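Visit Report: The Two-Arm Table Cell at Stito, Jaserville

10 July 2026 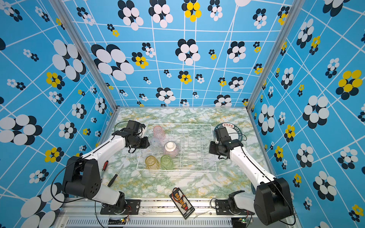
The cell at Stito, with both arms reaching toward the dish rack.

The Mastow Technical Education Office visited the Stito workshop in Jaserville to see how a small two-arm cell is set up and kept in working order. The office plans to install a similar cell in its own training hall, and the visit was limited to questions of mounting, wiring and routine care. Programming was not covered.

Stito operates several cells in one building. The one shown to the delegation is used for handling tableware, mainly cups, bowls and plates placed in and around a wire rack. It has been in service for 204 working days.

Mounting

Both arms are fixed at the front of the enclosure. The black mounting hardware is bolted to a long metal rail that runs the width of the cell, and the arms reach inward from there toward the rack at the center of the table. Staff check the mounting bolts at the start of each week and enter the result in the cell log. A bolt that has moved is replaced and the arm is then put through its reference positions again. The log showed two such entries to date, both on the left side.

The delegation asked whether the arms could be mounted at the back instead. Stito tried this arrangement in an earlier cell and found that service work took longer, as the technician had to lean across the table to reach the base units.

Enclosure and Table Surface

The inner walls are lined with sky-blue paper carrying a pattern of white lines and flower-like clusters of ovals. The table has a marble-pattern finish in green, white and pale yellow. Both coverings are exchanged from time to time, and the workshop keeps a stock of different designs for this purpose. Changing the three walls and the table surface takes one person most of a morning. The arms are parked and switched off while the work is done, and the aluminum posts are wiped down before new paper is applied.

Cables and Boards

Cable care accounts for the largest share of maintenance time. Each gripper has a black cable with some slack left in it, and further thin cables run along the table edges and the front rail. Stito reported 377 service entries for all of its cells in the past year, of which 185 concerned cables or connectors. The usual fault is a connector that has worked partly out of its socket. Technicians reseat it, run the joint through its full travel and watch the cable for pulling.

Small circuit boards with indicator lights sit low at the front, near the mounts, where they can be read from a standing position. The daily check begins with these lights. Battery charging boards are also used in the workshop, and one was on the table at the front of the cell, together with two screwdrivers. The house rule is that tools are returned to the wall cabinet before an arm is enabled, and a line for this appears on the daily sheet.

Grippers

The grippers are taken off for cleaning and inspection every second week. Jaw parts are compared with a new set and replaced when wear can be felt by hand. Glass cups with a molded surface, such as those in the rack, are considered a good test of jaw condition. A spare gripper is kept ready for each side so that the cell need not stand idle during a repair. Spares are ordered through Mazandarani, with delivery usually within the month.

Points for Follow-Up

Stito has agreed to send a copy of its daily sheet and the bolt schedule. The office will need to confirm that the floor of the Mastow training hall is level enough for the frame, and to decide on the length of the front rail before an order is placed. A return visit is planned for August, when a full gripper change will be demonstrated. Staff who wish to attend should give notice to the office in writing.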